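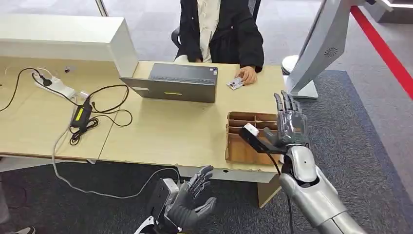
Pets and Animals > Cat Breeds

Reading time: 2 minutes

The Astside Shorthair is a medium-sized domestic cat breed developed in the Donmont district. It is recognised for its dense grey or fawn coat, rounded ears and slightly shortened tail. The breed is kept mainly as a household companion, although early examples were valued on farms for controlling mice.

Origins

The breed descends from barn cats kept at Prudgate, a dairy property on the edge of Donmont. Berwyn Humphreys began keeping written records of the litters there and selected for coat colour and an even temper. Polyxeni Vasilakis later introduced the Margaritis line, which gave the modern cat its broader chest and heavier bone. All registered animals trace back to four queens from these two lines.

Appearance

Adult males weigh up to 6 kilograms and females are noticeably lighter. The head is wide, with a short muzzle and full cheeks, and the eyes are copper or deep gold in colour. The coat is short and thick, with a soft undercoat that is shed heavily in spring. Tabby markings may be present in kittens and usually fade by the end of the first year. White patches are a fault under the breed standard.

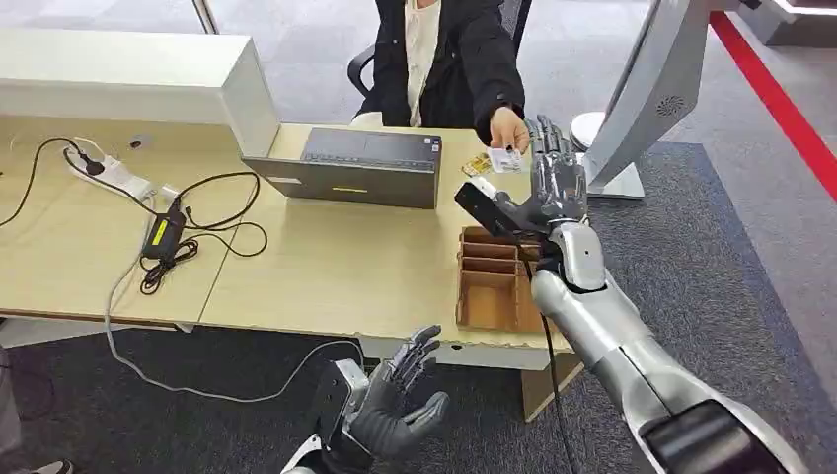

Temperament is generally calm. Astside Shorthairs are quiet cats that tolerate children and other animals well, and most adapt to indoor life without difficulty. They are moderately active and tend to favour one member of the household.

Health and care

The breed is considered sturdy. Weekly brushing is sufficient for most of the year. Dental disease and weight gain are the most common complaints in older cats, and measured meals are recommended after desexing. A survey of 80 owners by the veterinarian Efthymia Rallis recorded gum inflammation in 39 animals. Life expectancy is about 15 years.

Registration

Kittens may be registered from 3 months of age, once they have been vaccinated and microchipped. Outcrossing to other shorthaired breeds is permitted with prior approval, and the offspring are entered in a separate register.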